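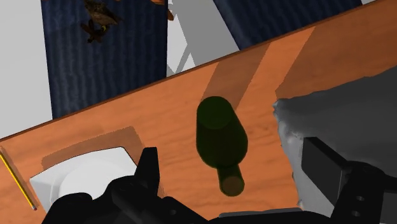
How I Get White Rings Off a Wood Table

I've been putting hot mugs down on bare tabletops my whole life, so I've had plenty of practice at this! White rings are the easy kind. They mean moisture got into the finish and stopped there. Dark rings have gone down into the wood itself, and those usually call for sanding and a fresh coat, so skip this page if that's what you've got.

What you need: an iron, a clean cotton dish towel (no prints, no fringe), some plain mayonnaise and a soft rag.

Start with the iron. Empty the water out first and turn the steam off, then set it on low. Fold the towel once, lay it over the ring and press for 8 seconds. Lift it and look. If the ring is fading, go again, moving the iron a little each time. I usually need a few rounds, and I let the wood cool in between (I got greedy once on my mother's sideboard and softened the varnish, and I still hear about it every December).

If there's a faint ghost left, rub on a dab of mayonnaise and leave it overnight. Yes, it smells like a sandwich. Wipe it off in the morning, going with the grain, then buff with a dry part of the rag.

My neighbor Kastriot Dimitriou swears by toothpaste instead. It works, but it's gritty and it left a dull patch on my glossy nightstand, so I only use it on stuff I don't care much about.

Once the ring is gone I put on a thin coat of paste wax. Mine is an old tin of Ornetti and any clear furniture wax will do. Let it haze over, buff it, and keep mugs off it until the next day.

One warning: try all of this on a hidden spot first, especially on shellac or anything old.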